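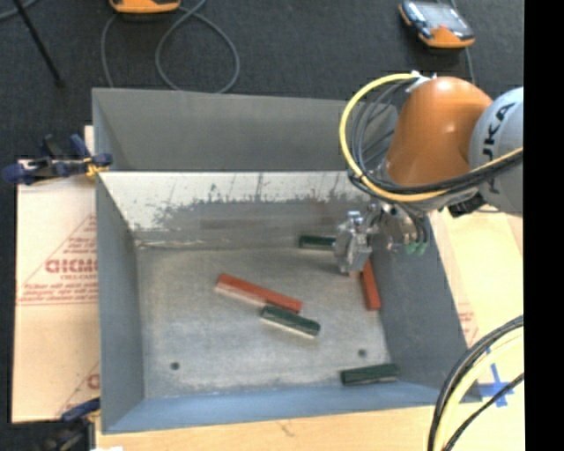
Sorting the Block Bin: What We Did for Our Shop Project

So our group picked the block bin, mostly because everybody else wanted the paint racks and we were slow to raise our hands. I'm glad we got it! It's a plain gray metal bin with red and green blocks in it, and our job was to find out how a block ends up where it does when you tip a batch in, and whether the bin itself has anything to do with it.

We started in May and ran 200 drops in all, always with three green blocks and two red ones. After each drop we drew the layout on grid paper (my drawings are the ugly ones, sorry) and marked any block that was touching a wall or another block. We did the drops in sets of 20 and swapped who was drawing after every set.

I figured the blocks would just pile up in the middle. Nope. They love the walls, especially the red ones, and they end up at all kinds of angles. The floor is pretty scuffed and has a couple of small round holes in it, and I was sure the holes would catch a corner now and then, but we only wrote that down 4 times. The worn strip along the far wall was more of a pain, and blocks that landed against it tended to stay put.

The part I'd do over is the grid. Our squares were too big, so two layouts that looked different on the floor sometimes came out the same on paper, and we argued over those a lot. Smaller squares next time, and a darker pencil.

All the drawings are in the Batista binder on the shelf by the door, with the tally sheets in the back pocket.

Turned in July 12, 2018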